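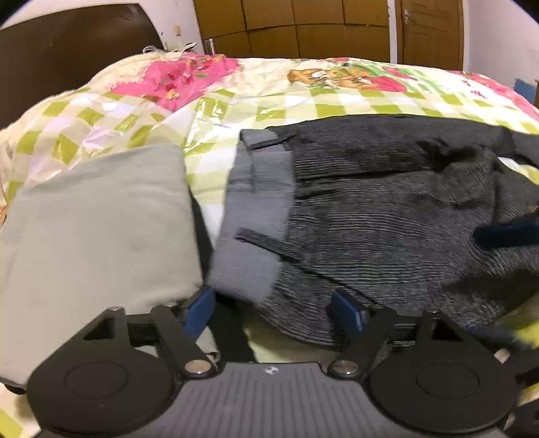 Wilson Urrego thought we should buy one good gripper and share it, and he said so at the first budget meeting in July. We had asked for 3. His point was that spare fingers and screws would eat the money before the second unit was ever used.

We priced both plans. Three hand-held grippers from Mesden came to 2705 dollars with shipping. One gripper with a parts kit was 834. Folding clothes on a bed is slow work, and with one unit only one of us can record at a time - that was the main argument against it.

In the end we bought one, plus a second set of fingers for 53 dollars. Wanting Liao keeps the parts list. The rest of the money is held for storage drives, still to be quoted by Cuadros.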